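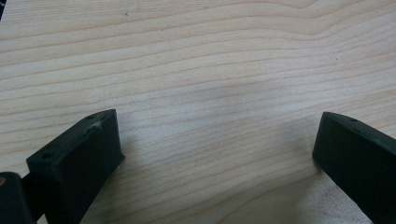
Figure 3. Fingers of the hand-held gripper in the open position over the bare tabletop. Small holes, apparently for mounting or screws, are visible in the top faces.

3.2 Fingers and jaw assembly

The fingers were the last parts of the Totberg gripper to be fixed in the design and the ones that changed most during the build. All versions were printed at Flendovbridge, the shared workshop where the rest of the device was assembled, on the same two printers that other members use. Print time therefore mattered more than it would in a lab with its own machines. A finger that needed an overnight slot could be revised only once or twice a week, and we set an upper limit of four hours for a left and right pair.

The first version used a curved inner face copied from an older parallel jaw by Hsiao. It held round objects well but gave only line contact on flat ones, and thin parts turned under load. We replaced it with a plain rectangular block that ends in a squared tip (Figure 3). The block can be printed without supports, and its inner face can be sanded flat on a plate. The holes in the top face accept screws for an optional pad or for a longer tip. For the recordings described in Section 4, the fingers were used without pads.

Wear was limited to the tips. After 700 grasps Shek measured both fingers of one pair with a caliper and found no change in thickness outside the measurement error, although the upper edges of the tips showed light scuffing. Cracks appeared at the root of the finger in an early batch printed with the layers across the bending direction. Turning the part on the print bed removed the problem, at the cost of a rougher inner face. The filament, a matte grade from Brundico, was not changed between batches.

The jaw is closed by the operator's fingers through a lever and returned by a spring. We tried two springs. The stiffer one gave a more repeatable open width but tired the operators within one session, and Leung, who has the smallest hands in the group, could not hold the jaw fully closed for the length of a pouring task. The softer spring was kept. Its open width drifts slightly with use – we correct for this by closing and opening the jaw fully at the start of each recording, and the zero position is taken from that motion.
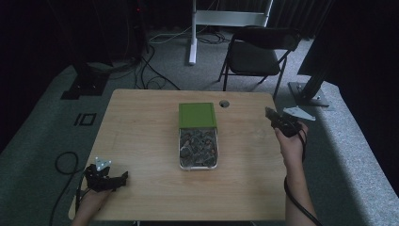
Figure 4. Bimanual work at the table, one gripper in each hand. The clear square container holds dark, irregular chunks and has a green lid.

3.3 Two-handed use and workspace

The two grippers share one body design, and each carries an angular marker plate and a cable (Figure 4). The plates are screwed to a flange outside the line of the jaw so that the operator's wrist does not cover them in normal use. Tracking loss still occurs when one hand passes over the other. In 59 recordings of the lid task we found losses in both hands, nearly all during the change from gripping the lid to steadying the container. Tseng's fix was to have the operator lift the idle hand clear before the other starts to move. This slows the task and is not how people would do it by hand, and we return to the point in Section 6.

Cable handling took more effort than expected. Each cable leaves the gripper near the operator's hand, and a slack length of 200 cm was needed to reach both far corners of the table without pull on the jaw. Shorter cables produced a small but steady rotation of the gripper that was visible in the pose data before the operator noticed it. A wireless version was built by Kuo and set aside when the battery made the body too heavy at the rear.

The table is a plain one with a pale wood-grain top. Dark fingers against a light surface gave a clean outline for the finger segmentation step, which follows the method of Ho with no change other than the threshold. Soft shadows next to the fingers were sometimes labeled as part of the finger. Raising the threshold reduced these errors – but it also trimmed the lit upper edge of the tips, and the value in Table 2 is a compromise chosen on the March recordings.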